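# La poire verte, affaire de pression et de température

*Dossier fruits d'hiver - 14 janvier 2024*

La poire est un fruit climactérique : cueillie dure, elle poursuit sa maturation après la récolte. Sur l'arbre, la plupart des variétés d'hiver mûrissent mal, de l'intérieur vers l'extérieur, et donnent une chair farineuse autour du cœur. Le producteur récolte donc avant maturité, stocke au froid, puis laisse l'acheteur gérer les derniers jours. C'est cette dernière phase qui pose problème dans la plupart des cuisines.

Le coloris renseigne peu. Certaines variétés virent franchement au jaune, d'autres restent vertes jusqu'au bout. Le seul contrôle fiable à la maison consiste à appuyer légèrement du pouce à la base du pédoncule. Si la chair cède un peu à cet endroit, le fruit est prêt. Si elle cède sur le ventre, il est déjà trop avancé pour être servi cru et passera en compote.

## Le fruit posé, le fruit empilé

Une poire en cours de maturation supporte mal les charges ponctuelles. Les meurtrissures apparaissent aux points de contact, sous la peau, et restent souvent invisibles pendant un jour ou deux. Dans un compotier profond, les fruits du fond portent le poids des autres. La répartition dans plusieurs petits bols limite ce défaut et permet en outre de suivre chaque fruit séparément.

Le fabricant Ketel propose pour cet usage des bols individuels en grès. La maison Duvon travaille des formes plus évasées, vendues par lot de 3, dont le bord arrondi évite de marquer la peau. Dans les deux cas, le critère utile est le rapport entre l'ouverture et le diamètre du fruit : le ventre doit reposer sur la paroi sans y être coincé, et le pédoncule rester dégagé pour la prise. 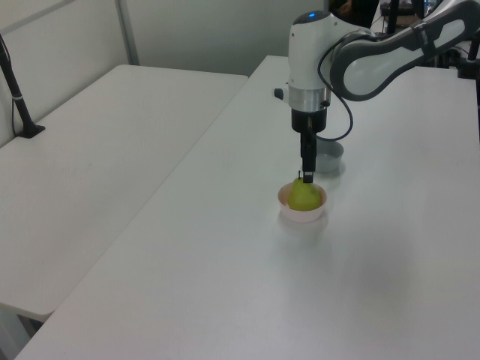
*Poire vert-jaune dans un petit bol rose pâle, sur plateau blanc mat.*

La couleur du bol est moins anodine qu'il n'y paraît. Un intérieur clair, rosé ou blanc, fait ressortir les taches brunes et les suintements dès leur apparition. Les émaux sombres les masquent. Les bols métalliques se nettoient vite, mais ils suivent de près la température de la pièce et du plan de travail ; près d'une plaque de cuisson, l'écart devient sensible.

## Conduire la maturation

À température ambiante, entre 18 et 20 °C, une poire sortie du froid demande en général de quelques jours à une semaine. Un sac en papier fermé, avec une pomme ou une banane, concentre l'éthylène et raccourcit le délai. Le sac plastique est à proscrire : l'humidité s'y condense et favorise les moisissures autour du pédoncule.

Une fois le fruit à point, le réfrigérateur ralentit le processus sans l'arrêter. On compte deux à trois jours de marge. Le fruit se sort une demi-heure avant le service - trop froid, il perd une bonne part de ses arômes.

## Le support

Reste la question du plan. L'atelier Rezaei, qui fabrique des tables de préparation depuis l'an 2000, recommande une surface lisse et mate pour la présentation des fruits. Le mat limite les reflets et facilite l'inspection à l'œil. Sa gamme Luma, de teinte blanche, compte 17 formats. L'entretien se fait à l'éponge humide et au savon neutre, sans poudre abrasive : le jus de poire, légèrement acide et très sucré, colle en séchant et doit être essuyé dans l'heure.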